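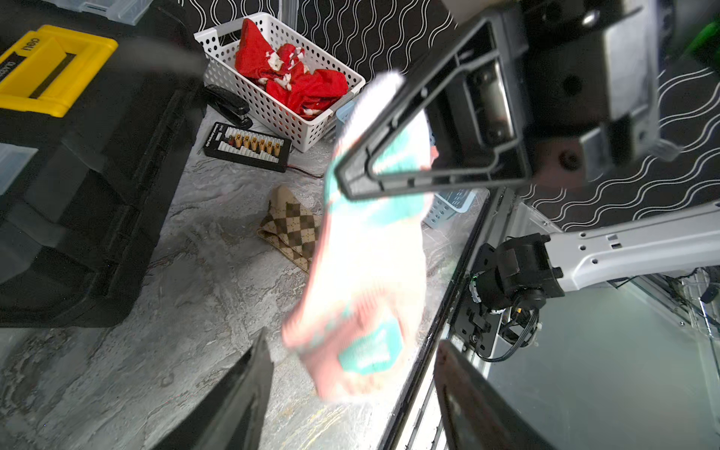 TAUTAHI, April

Home Latest News Fiber & Yarn Back Issues Contact

Solteck revises its toe seam specification for children's socks

Solteck has issued a revised seam specification for its children's and light adult sock lines, covering toe closure, cuff elasticity and the handling of carried yarn on the inside of the fabric. The revision applies to all orders knitted at the Stonska mill from the start of the next production run. Stock already boxed under the old specification will be sold through without relabeling.

The main change is at the toe. Until now the company has accepted two closure methods: a conventional overlocked seam, sewn on a separate machine after the tube leaves the knitting cylinder, and a linked seam, in which the loops on each side of the opening are joined one to one. The overlocked seam is faster and tolerates small errors in tension. It also leaves a ridge across the top of the toes, and the ridge is the most frequent subject of complaint in the smaller sizes. Under the revision, linking becomes mandatory for all children's sizes. Adult sizes may still be overlocked if the ridge falls within the height limit set out in the annex.

Carleen Pomare, who drafted the seam section, said the limit is measured on a washed sample laid flat under a light foot, with no stretch applied. Earlier measurements were taken on unwashed goods straight from the boarding form. "Cotton relaxes in the first wash and the seam stands up," she said. "We were passing socks in one condition and customers were wearing them in another."

The annex also deals with yarn count. The light adult sock is knitted on a 147-needle setting, an odd number that the mill inherited with its older cylinders and has kept for this line. An odd needle count gives a slight offset at the join between courses, so a stripe steps sideways by one stitch where the round closes. The specification now requires this step to be placed at the back of the leg. Color changes at the heel and toe are to be made at the same point, with the tails trimmed after linking – trimming before linking has been a cause of dropped stitches at the corner of the toe.

Pale colors get a section to themselves. Light dye lots show oil marks from the cylinder more readily than dark ones, and the marks are not always removed by a normal scour. Pale shades are to be scheduled directly after cleaning, with a short run of waste tube discarded before the first saleable pair. Dye lots are not to be mixed within a pair, even where the shade difference is inside tolerance on the meter.

On cuffs, the revision replaces the single stretch test with a test in two stages. The cuff is extended to the marked width and held, then released and measured after a rest period. It is then washed and the procedure is repeated. The permitted loss of recovery is up to 2 percent in the first stage. A value for the second stage has not been fixed, and results will be logged during the coming run before a figure is set. Jallent, which supplies the covered elastic, has asked for the raw readings as well as the averages.

Beverley Lowther, who manages finishing at Stonska, said linking capacity is the practical constraint. The mill has enough operators for the children's sizes at present volumes. Extending the rule to adult sizes would require more machines and a longer training period, given that a new operator takes several months to reach an acceptable error rate on fine gauges.

Copies of the specification and annex are available from the Solteck technical office. Comments on the cuff test should reach the office before the end of the run and should state the size, yarn lot and wash cycle used.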